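Tristbridge Teleoperation Working Group
Minutes, Sun 17 November

**Present:** Agata Serra (chair), Lino Fabbri (minutes), two from the Brolletti handling team, one from Gentile by phone

**Apologies:** Flarkero

### 1. Last minutes

Agreed, with one correction. The note that remote control "is now quicker than hand guiding" should read "felt quicker to the person doing it". No timings were taken.

### 2. Demonstrations so far

Lino reported 465 demonstrations stored, of which 100 were done by hand guiding and the rest by remote control in the simulator. Agata asked how many had been watched from start to finish by someone other than the operator. Lino said very few. She asked for that to be written down.

Gentile's view is that the total is healthy and training should start. Agata did not agree. A large pile of demonstrations by the same two operators, both with the same habit of coming in from the left, teaches the arm that habit and possibly little else. Brolletti backed her on this.

### 3. The arrowhead task

Long discussion. The operator drives the simulated gripper by hand controller, closes on the arrowhead and lifts it without touching the statue. Brolletti doubted that the wrist view gives enough to go on. The palm fills the bottom of the picture, the table runs off at a slant and the statue is nearly lost against the black. Lino said operators get used to it. Agata said that getting used to a poor view was no proof that the view was any good – and the trained policy would have the same poor view without the operator's memory of where things were.

Gentile asked whether simulated stone tells us anything about real stone. Nobody present could say. The friction setting was copied from an earlier task and has not been checked against an object of any kind.

Run 1856 was raised again. It is marked as a success in the log, but Brolletti says the plinth was knocked during the approach. Lino thinks the mark should stand as the arrowhead was lifted. Left open until both have watched it together.

### 4. Hand guiding

Brolletti would like to drop it, as the operator's arm gets in the way of the outside camera. Agata wants it kept until there is a fair comparison, same task and same operators. Agreed to keep it through January.

### 5. Actions

- Lino to watch run 1856 with Brolletti and report back
- Brolletti to find 2 new operators, neither of them trained by the present pair
- Gentile to send whatever they have on friction – in writing this time
- No training run before the next meeting (Gentile asked for their objection to be noted)

### 6. Any other business

Flarkero's offer of a new hand controller was put off, as they were not there to speak for it.

Attached for item 3:
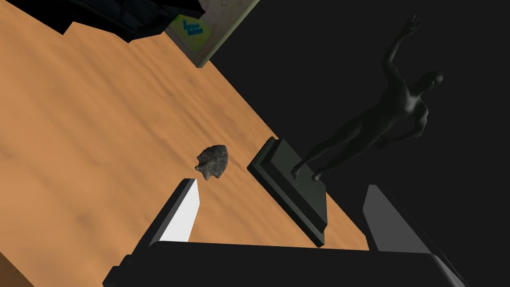 *Source: Tristbridge simulator, wrist view, arrowhead task. Supplied by L. Fabbri.*

Corrections to Lino before the next meeting, please.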